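To: Dultden Residents' Food Share list
From: Dultden Food Share, Office of Member Services
Subject: Re: Changes to the pickup schedule and the share contents

Dear members,

Thank you for the replies received since the March notice went out. The office has read all of them. The message quoted below raises most of the points that others raised as well, and it is answered here to the full list with the sender's permission.

> Good afternoon. I have three questions about the notice.
>
> First, it says the Andach Street site will close its doors at 6:30 p.m. instead of 8:00. Many of us in the north buildings do not get home until after seven. Is there any way to keep one late evening?
>
> Second, the small share used to be all vegetables and is now described as "mixed." What does that mean from week to week, and can a household still ask for vegetables only?
>
> Third, my February statement shows a deposit for a crate that I returned in January. Who handles this now that Sondik no longer does the billing?
>
> Thank you for your work on this.

On the first question, the lease at Andach Street requires the building to be locked by 7:00 p.m., and the site needs half an hour to clear the floor. The office asked the landlord for a later closing on one evening and was refused. In its place, the Ruangrit Hall site will stay open until 8:30 p.m. on the second pickup evening of each week. Members registered at Andach Street may collect there on that evening without changing their registration. Please tell the office by noon on the day before, so that the share can be sent to the correct building. Shares not claimed by closing will go to the community kitchen, as before.

On the second question, "mixed" means that fruit and vegetables are packed together. The office buys according to what the growers and the wholesale market can supply at the agreed price, and the list is settled only two days ahead. For that reason it cannot be promised further in advance.

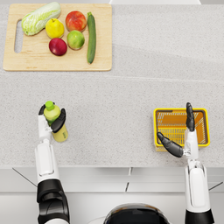
Small share, mixed: napa cabbage, zucchini, apples, lemon and peach.

A household may still ask for vegetables only. The request is made once, on the member form, and remains in force until it is withdrawn. There is no difference in price. Members with an allergy should write it in the box provided on the same form and should not rely on a note left at the site — notes have been lost in the past, and the staff on duty may not see them.

On the third question, crate deposits are now held by this office. The records received from Sondik covered 1,847 crates, and the return dates for January were entered late. The statement in question has been corrected. Any member who finds a similar entry should reply with the member number and the month of return. Corrections will be made within 14 days and will appear on the next statement. No receipt is required for crates returned before the changeover.

Several other members asked about the grocery add-on, which was mentioned only briefly in the notice. The full information page has been posted to the member site, and its opening section is copied here for those who receive the list by email alone.

Pantry and Drinks Add-On: How It Works
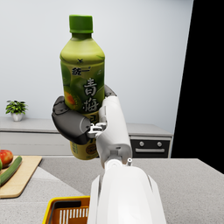

Reading time: 2 minutes

The add-on allows members to order shelf goods and bottled drinks for collection with the regular share. Orders open at 9:00 a.m. on the first of the month and close when the month's stock has been assigned. There is a limit of 13 items per household. Payment is taken when the order is packed, and any item that cannot be supplied is removed from the total before payment.

Add-on orders are not covered by the holiday pause. A member who pauses the share for a month must cancel the add-on separately. Returns are accepted at either site for unopened goods only, with the packing slip, until the end of the following pickup week.

The add-on is open to both share sizes. It will be offered first at Ruangrit Hall, where there is storage for more than 60 orders, and at Andach Street once shelving has been installed. The date for Andach Street has not been set, and members will be told through this list.

Questions on any of the above may be sent in reply to this message. Please remove earlier quoted text before replying, and write to the office address directly about individual accounts.

Office of Member Services
Dultden Food Share

You are receiving this message as a registered member of the list. To change to the weekly digest, reply with the word DIGEST in the subject line.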